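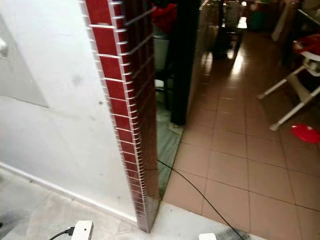 Doorway between two rooms: stone threshold, tiled floor, cable across the opening.

Home Products Planning Support

Celley two-arm station - budgeting notes

The base station lists at 2,906 with both arms and one pair of fingers. Spare fingers are quoted separately. Plan power before ordering: a cord laid over a threshold sits in the path of anything on wheels, and a second outlet costs less than a rerouted base.
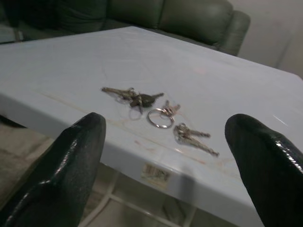
Keys between the fingertips, wrist view.

Small metal parts on a smooth top are the hardest case for the standard finger. Buyers sorting keys or rings should budget for the Humita narrow tip, rated for 1,000 cycles, or 2,000 with the coated version. Lead time is 27 days.

Allow floor space for both forearms in front of the table - the table itself need not be fixed.

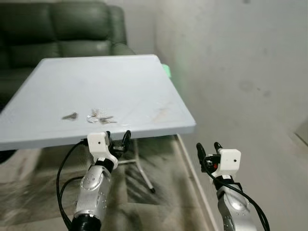

Comments

Nair: We priced the coated tips against two sets of plain ones and the difference was small. Shipping decided it.

Guest: Does the lead time include the wrist camera?

Contact Zistosance Sales | Copyright Zistosance | Back to top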